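Room Hire at the Dokberg Centre, Fletville: Frequently Asked Questions

Last updated: January

What rooms can I hire?

There are four. The Main Hall takes 80 people seated in rows, or fewer if you want tables. The Jara Room is on the first floor and suits classes and meetings. The Garden Room is next to the kitchen and opens on to the terrace. The Small Office is let by the half day and holds six at most.

How do I book?

Fill in the form at the front desk or ask us to email one to you. We need the name of your group, the times you want, the likely number of people and a contact who will be there on the day. A booking is firm once we have confirmed it in writing. Until then the room may be offered to someone else.

How far ahead can I book?

Up to a year for single bookings. Regular groups are asked in January whether they want to keep their slot, and anything given up is offered to the waiting list before it is advertised.

Does my booking include setting up and clearing away?

Yes. The hours you book are the hours you have the room. If your class starts at 7 p.m. and you need half an hour to put out chairs, book from 6.30 p.m. Groups often forget this in their first few weeks and find a choir still packing up when they arrive.

How do I pay, and is there a deposit?

Single bookings are paid in full when confirmed. Regular groups are invoiced monthly. There is a refundable deposit of £80 for parties and for any booking where drink is served. It goes back to the card you paid with, normally within 14 days.

What if I need to cancel?

Give us 14 days' notice and there is nothing to pay. With less notice than that we charge half the fee, unless we manage to let the room again. If we have to cancel on you, for instance when the heating fails, you get everything back or a new slot, whichever you prefer.

What equipment is in the Jara Room?

Tables, stacking chairs, a screen and a whiteboard. Please use dry-wipe pens only and clean the board before you leave. Flip charts can be borrowed from the desk, but you will need to bring your own paper.

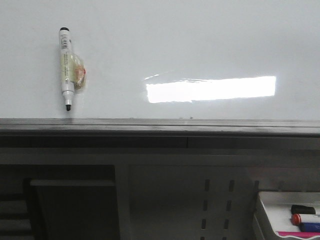 Vasilică Vasiliu wrote to us after running an evening language class in the Jara Room for two terms. He asked us to warn new tutors that the radiators go off at 9 p.m. whether or not the room is still in use, and that a class finishing at 9.30 p.m. will feel it in winter. He also found the back row could not hear him when the Main Hall below had music on, and moved his tables round so that everyone sat nearer the front.

Can the heating be left on later?

Yes, if you ask at least two working days before. The timer is set for the whole first floor, so we can't change it on the night. There is no extra charge.

Will there be noise from other rooms?

Sometimes. The Jara Room is over the stage end of the Main Hall. We try not to put exams or quiet groups above a dance class, but regular bookings come first. Ask what else is on before you confirm. The Garden Room is the quietest in the evening.

Can I use the kitchen?

The kitchen is included with the Garden Room and can be added to any other booking for a small fee. You may heat food and make drinks. Cooking a full meal for the public needs a separate agreement, so speak to Ruth Quispe in the office first. The large urn takes a good while to boil. Switch it on when you arrive.

Is there wifi?

Yes. The network is called Zallel and the password is on a card inside each room door. It copes well with email and slides. Video calls are less reliable in the Garden Room.

Where can I park?

There are 14 spaces behind the building, shared by everyone using it that day. They can't be reserved, apart from the two accessible bays by the side entrance. The public car park on the other side of the bridge is free after 6 p.m.

Can people with limited mobility get to the first floor?

There is a lift from the side entrance, with a maximum load of 700 kg. It is too narrow for some of the wider powered chairs. If anyone in your group uses one, tell us when you book and we will offer a ground-floor room at the same price.

How do I get in if the desk is closed?

Regular hirers are given a door code, which changes each term. For single evening bookings we open up ten minutes before your start time. Please don't prop the front door open, as it sets off an alarm in the office.

What do I do at the end?

Stack the chairs no more than six high, wipe the tables, close the windows and switch off the lights. Rubbish goes in the bins by the back gate. Anything broken should be written in the book at the front desk. Lost property is kept for about a month and then goes to the charity shop.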